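Re: Mesis reunion tour and the merch bundle

On 20 August 2026 Despina Rallis wrote:
> Gututov confirmed it! Mesis are back, 11 dates
> starting in January, and the new album Qin is
> out before the first show. All four original
> members. Presale is for bundle buyers only.

I'd hold off on "confirmed." Gututov is a ticket agency and they said the same thing before the last tour, when we got 2 shows and a long wait for refunds. Has anyone seen a word from the band? The drummer told Prurer in the spring that he'd sold his kit.

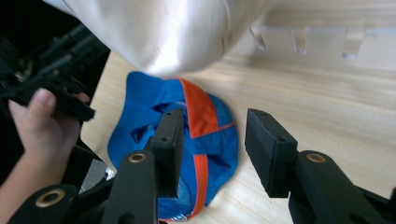
Blue cap with the orange stripe

And $93 for a bundle? That's a download of an album with no track list, plus a hat. The presale code gets you in line, it doesn't get you a seat. Read the small print, Despina.

I paid 10 bucks to see them at the Prurer hall and they played the whole first record. I'd go again tomorrow if I thought all four would be on stage.
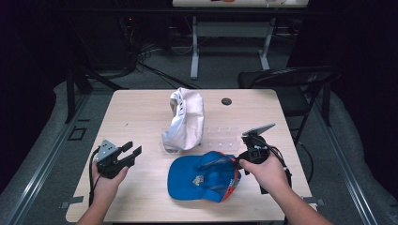

Caps, white and blue

Somebody post the venue list when there is one. I'm keeping my card in my wallet till then.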